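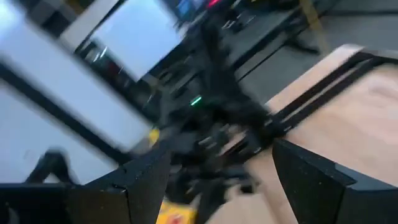 Whitish patch on a pale wood tabletop, and is it too late to be nice to it?

Posted by Ditte Þorgeirsson in Furniture & Finishes
July 24, 2020
Viewed 3000 times

I have a work table with a light wooden top, sort of a peachy tan, and toward one corner it has developed a cloudy whitish area with no clear outline. It's bigger than a coffee cup and smaller than a dinner plate. I've been telling myself it's the light for several months, but I've now seen it in every kind of light we get.

Background, such as it is: the table is a Savdale, bought secondhand from a man who described the finish as "yes." I don't know if it's oil, lacquer, wax or goodwill. The patch feels the same as the rest when I run my hand over it. Not rough, not sticky. I wipe the table down with a damp cloth and a squirt of dish soap, and once in a while I have set down things that were warmer than they should have been. I own coasters. They live in a drawer.

So far I've tried:

Dish soap again, harder.
A dry microfiber cloth.
Moving the desk lamp onto it.

The lamp worked best, but I need it elsewhere. I also have a sheet of 80 grit sandpaper left over from a door and a husband who thinks I should use it. Before I let him anywhere near the table, what is the patch, and what would a sensible person do?

3 answers

Eifion Ifans

Sand it. Light wood is very forgiving. I did my mother-in-law's sideboard in an afternoon and you'd hardly know where the dip is.

I-hsuan Ho
Accepted by the poster

Please put the 80 grit back with the door things. It's for taking off paint, and on a tabletop it leaves scratches you'll be looking at every morning with your coffee (on its coaster, I hope).

A cloudy white patch that feels smooth is usually moisture that got into the finish and stayed there. Heat helps it in, so a warm pot or a damp cloth left sitting will do it. If it were dark gray or black I'd worry that water had reached the wood itself. White is the good color to have.

First find out what the finish is. Pick a spot underneath or on the back edge and put a drop of water on it. If it soaks in and darkens the wood within a few minutes, you probably have oil or a worn-out finish. If it sits there in a bead, there's something more like lacquer or varnish on top. Next, scrape the same kind of hidden spot very lightly with a fingernail. If you come away with a soft smear, that's wax.

If it's wax, you're in luck, and so is your husband, who can have a job. Rub the patch with a little mineral spirits on a cotton rag, going with the grain, with a window open. The cloudy wax should lift. Let it dry overnight and put fresh wax on. Lay the used rag out flat outdoors to dry before you throw it away.

If it's lacquer or varnish, try patience first. Leave the area uncovered for a week or so in a dry room. Then use a hair dryer on low, held well back and kept moving, for a minute or two at a time, and stop if the surface feels more than warm. People will tell you to use an iron over a towel. It can work, and it can also give you a second patch in the shape of an iron. I've done both.

If it's oil, a light rub with very fine steel wool and a bit of the same kind of oil often evens it out. Test it underneath. Fresh oil will darken pale wood somewhat, so plan on doing the whole top or learning to love a spot that has gone from too light to too dark. Oily rags can heat up and catch fire when they're balled up, so those get laid flat outside too.

And skip the soap for a while. A soap film can look a lot like what you describe, particularly if the cloth gets rinsed as often as mine does. Wipe the patch with plain water, wrung almost dry, then dry it right away. If it fades even a little after a few rounds, you've been polishing the table with detergent and can cancel everything above.

Maxence Tessier

Agree with most of that. I bought a can of Irketti table oil for the same trouble, for 38 dollars, and my table is now a handsome orange. The color chart on the lid is in my opinion a work of fiction. If you want to keep it pale, ask for an oil with some white pigment in it and try it on the underside first, two coats, and wait a day.

Mayonnaise also gets recommended. It did nothing for mine but the dog was interested.

Comment from Ditte Þorgeirsson

It was partly soap. Four rounds of plain water and the patch has shrunk to the size of a saucer. The bead test says there's some kind of varnish, so the saucer is getting its week off and then the hair dryer. The sandpaper is in the garage. He knows where it is, but he's been told.

Comment from Eifion Ifans

I still say sand it.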